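Storing beaded strands and loom bands in one open box without tangling
Asked by Hawi Teshome, December 17, 2023

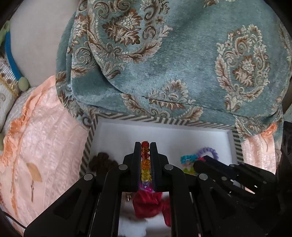
I keep a child's craft things and finished jewelry in a single open box with no dividers. It holds faceted bead strands, a small bead bracelet, loom bands, pipe-cleaner loops and crocheted flowers. The loom bands catch on everything. When I lift a strand, a few bands usually come up with it, and pipe-cleaner fuzz gets between the beads.

The box has to stay open and has to stay on the sofa side of the room, next to the cushions, so a cabinet is out. I would also like to avoid a lidded organizer. I bought a Rizvi one with 40 compartments and it was put away within a month. Is there a way to divide the contents so that one item can be taken out without the others?

Liv Kristiansen
Separate by surface, not by color or owner. Your items fall into two groups: smooth (beads) and grabbing (bands, pipe cleaners, crochet, anything fluffy). Most of the tangling occurs where the two meet.

Loom bands need their own closed container even if the box stays open. A small zip bag is enough. Press the air out before closing, or it takes up more room than the bands do.

For the strands, cut a strip of stiff card slightly shorter than the box. Cut a notch in each end, lay the strand along the card and seat the end knots in the notches. Do not wind elastic strands under tension. Elastic stored stretched loses its recovery, and the knots work loose first. Closed bracelets can go over a rolled piece of card.

Pipe-cleaner loops: fold the wire ends back 2 mm with pliers. The cut ends snag more than the fuzz does. Crocheted flowers can lie flat on the bottom as a liner – they do no harm there once the bands are bagged.

Pirjo Vainio
just use an egg carton. cut it to fit. works for us

Elsa Rautiainen
Agree with Liv on the bands. An egg carton will hold a bracelet, but a longer strand spills over into the next cup and you have the same problem again.

One addition: check the bands while you sort. I had a bag of 2000 from Otedari, and after two summers near a window a good part of them had gone sticky and marked the beads. Stretch one of each color. If it cracks or feels tacky, discard that color. Residue comes off plastic beads with dish soap and lukewarm water. Dry them on a towel before they go back on the card.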